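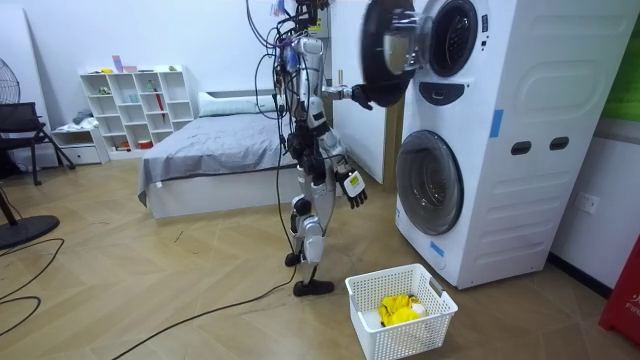
Mollel Laundry Words

A word list of how people talk about washing clothes, collected in and near Lodbridge. It has 3404 entries right now and it keeps growing, which makes me so happy!

What's in it

Each row is one word or phrase, the way the speaker said it, with a plain meaning next to it. You'll find names for stains, for lint, for the one sock left over, for that stiff feeling a towel gets on the line (we have 18 of those, and I love every one). Older terms for wringing and starching are in there too - those mostly came from people who learned them from their grandparents.

Files

words.csv - the main list
speakers.csv - age band and home town, no names
notes.txt - longer stories that wouldn't fit in a cell

Columns in words.csv

term, meaning, part_of_speech, speaker_id, heard_as, sure

"heard_as" is my rough spelling of the sound. "sure" is yes or no. If it says no, please don't quote the meaning without checking the notes first.

How it was collected

Mostly by chatting! Thérèse MacLeod did the first 50 talks at the Sirkton wash house and typed them up in the evenings. The rest came in on paper cards and by email. Everyone agreed to have their words shared.

Known gaps

Very few speakers under 20. Ironing is thin. Words for dry cleaning are nearly all from one family, so treat them with care. A few terms show up twice with different spellings, and I've left those alone until the June cleanup.

Using it

Free for any use, including class projects and crossword puzzles (yes, somebody made one, and it was great). Please credit the Mollel list. The sorting script is called Prunance and lives in the tools folder - run it before you send new rows, and add yourself to speakers.csv if the words are your own.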